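Speaker notes, student project session, Monday, 9:40 a.m.
Talk: Box to tray with two arms. What the Tridivholm group did in one semester
Speaker: Jérémie Courtois. Slides by Aurélien Aubert. 30 minutes including questions.

Slide 1. Title
Wait for the door to close. State the scope: bimanual picking, open cardboard box on one side, slotted tray on the other. Course project, four students, one table. Code name in the repository is Toltum, so that name shows up in the plots. Do not explain the name.

Slide 2. Task definition
Take one part from the box. Place it in a slot. Repeat until the box is empty or the operator stops the run. Parts sit in and between plastic wrapping, as supplied. The course brief from Van Beek allowed us to unwrap everything first. We kept the wrapping in for the main test and ran a small unwrapped set for comparison. Say this early, it comes up in questions every time.

Slide 3. Workspace

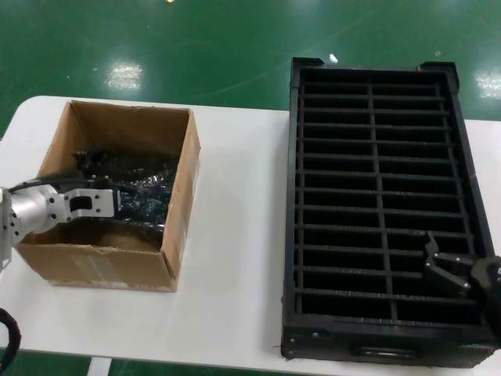
Calibration was the first three weeks. Both arms share one table frame. The origin was moved twice, and every recording made before the second move was thrown out. Error after the final calibration was under 2 mm at the center of the table and worse toward the ends. Mention that the students wrote their own calibration script after the one from the previous year failed on the left arm.

If asked about lighting: overhead lights only, no added lamps. Reflections off dark plastic gave false depth readings. Masking helped some. Details on slide 7.

Slide 4. Data
1,278 demonstrations recorded. 1,000 kept for training. The rest were rejected for dropped frames, operator error, or a bad start pose. Rejection was done by hand by two people working separately. They disagreed on 177 recordings, and those went to Aurélien for a final call. Do not read the full table aloud. Point to the bottom row.

Slide 5. Roles of the two arms
Left arm picks, right arm places. Handover in the middle of the table. This split is simple to teleoperate and slow to run. Pause here for the short clip. If the clip does not load, skip it, the point is made on slide 6.

Slide 6. End effectors
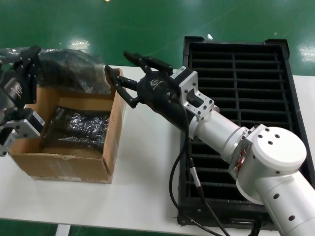 Changing the hand means changing the tool frame, the payload values, and the safe start pose. The group kept these in one config file per hand, and the controller refuses to start if the file and the selected hand do not match. This check was added in week six. Cable routing is the open item. With the arm reaching over the tray, the cable loops down onto the table and crosses the tray's left rim, and a snag there is a risk for any long run. Fosilance clips were ordered for the forearm and will be tested next semester.

Also say: three fingers give more grasp options and more ways to record a bad demonstration. Operators needed about two sessions before their recordings were usable.

Slide 7. Failure cases
Go through in this order.
Bag grasped instead of part. Most common.
Part grasped with a fold of plastic attached. Release fails at the slot.
Part placed across a divider. Counted as a failure even if it drops in later.
Box pushed during the pick. The box was not fixed to the table in any run. Expect a comment on this.

Slide 8. What the students would change
Fix the box position. Record start poses automatically. Label failures at recording time, with a foot pedal or a key. Train the unwrapped set first, then add the wrapping.

Slide 9. Course notes for instructors
Budget more time for calibration than for training. Rotate the operator role, otherwise one student records everything and the policy copies that student's habits. Grade the logbook. Ours was weak until it carried points.

Slide 10. Questions
Backup slides: 11 is the network diagram, 12 is the cost sheet, 13 is the safety checklist. Leave slide 10 up if there are no questions. Repository access goes through Aurélien, contact is on the slide.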